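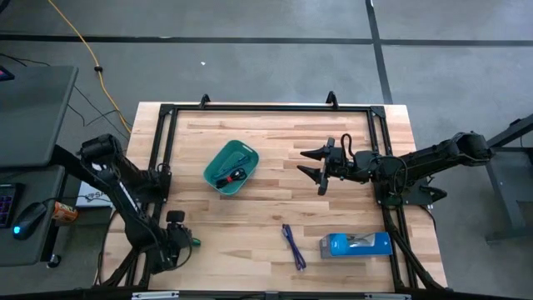
Butcher block

Butcher block is a slab of wood made by gluing together many smaller pieces, used for tabletops, workbenches, kitchen counters and cutting boards. The name comes from the thick chopping blocks once common in meat shops, though most butcher block sold today is much thinner and is never used for cutting meat.

Construction

There are three common patterns, which differ in the direction of the grain.

Edge grain. Long strips are turned on their sides and glued face to face, so that the narrow edges form the working surface. It is stiff and moderately priced, and is the usual choice for benches and tables.

Face grain. Boards are laid flat and joined along their edges. The wide faces show more of the figure of the wood but dent and scratch more easily.

End grain. Short blocks stand upright with the cut ends facing up. A knife edge passes between the fibers, and small marks partly close again. End grain is the heaviest and most costly pattern and takes up liquid fastest.

The strips may run the full length of the slab or be made up of shorter pieces joined end to end. Full-length strips cost more. Shorter pieces are often connected with finger joints, which appear on the surface as a zigzag or a straight butt line, depending on how the joint was cut.

Woods

Hard maple is widely used in North America. It is dense, has small pores and wears evenly. Other common woods are beech, birch, oak, walnut and acacia. Strips from different trees, or from different parts of one tree, vary in shade, and a pale slab will normally show bands of tan or honey color. Makers may sort strips by color before gluing; unsorted slabs are sold at a lower grade. Pale woods darken or yellow with age, and an object left in one place for a long time can leave a lighter patch where it blocked the light.

Movement

Wood swells across the grain in damp air and shrinks in dry air. Change along the length is very small. A slab should therefore be fixed to its base with slotted holes or figure-eight fasteners that let it move in width - rigid screws through round holes can cause splits. Both faces should receive the same finish, as a slab sealed on one side only tends to cup.

Finishes

Mineral oil is used where food touches the surface. It does not harden and must be renewed. Tung oil and linseed oil cure slowly and give more protection. Varnish and polyurethane form a film that resists spills but is damaged by knives, and are better suited to desks and work tables. Film finishes are harder to repair in one spot than oil.

Use as a work surface

Butcher block is common in repair shops, assembly rooms and laboratories. It accepts screws and clamps, can be sanded when worn, and is quieter than steel when parts are set down. It is not suitable by itself for work sensitive to static electricity and is then covered with a grounded mat. Small items such as cables and straps are often kept in shallow plastic baskets on the bench, which also keeps metal connectors from scratching the finish.

See also: Workbench; Cutting board; Glued laminated timber; Finger joint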